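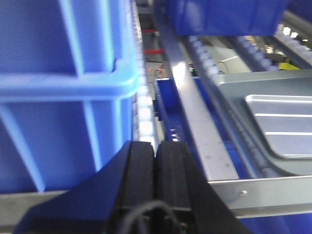 Blue crate on its shelf, close up

A day at the Clindeck pressing plant open day
Posted Aug 20, 2021

I have been buying records since I was old enough to be trusted near my dad's turntable, and in all that time I had never seen one being made. So when Clindeck announced they were opening the doors of their pressing plant for the afternoon, I had my name down before I'd even checked the trains (two changes and a replacement bus, as it happens, but never mind).

There were 42 of us on the tour, mostly people of a certain age in faded band T-shirts, plus a few very patient partners. We were given ear plugs, a cup of tea and a slightly wobbly badge, and off we went.

The presses are the stars, of course. The oldest is a Fukuda, a great hissing brute that they brought back to life in February after years under a tarpaulin, and it turns out 620 records on a good shift. The newer Tresano machine next to it manages 740 and makes far less fuss, but I know which one everybody crowded round. A lump of warm vinyl goes in looking like a hockey puck, the plates close, there's a big sigh of steam — and out comes an LP with a ragged skirt of extra plastic round the edge, waiting to be trimmed. I could have watched it all day, and I very nearly did!

While we were there they were pressing the new Tendico album, the follow-up to the one I went on about here at such length last year. We heard the first side in the listening room, off a test pressing, and it sounded lovely: slower and sadder than the last, with a lot more piano and a bass you feel in your shins. I'm less sure about the eight-minute closer, which wanders off and takes its time coming back, but I'll give it a fair go at home. 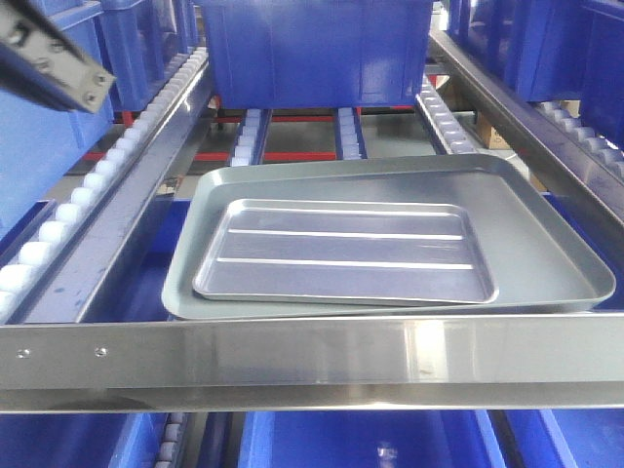
The shop and getting there

There's a small shop by the entrance with overstocks and seconds, and I came away with far more than I meant to, including a dub compilation I'd been after for ages. Take cash, as the card machine was having a bad day. If you're coming by public transport, the 174 stops at the end of the road, and it's a flat walk from there. They hope to run another open day next year, and I've already asked to go on the list.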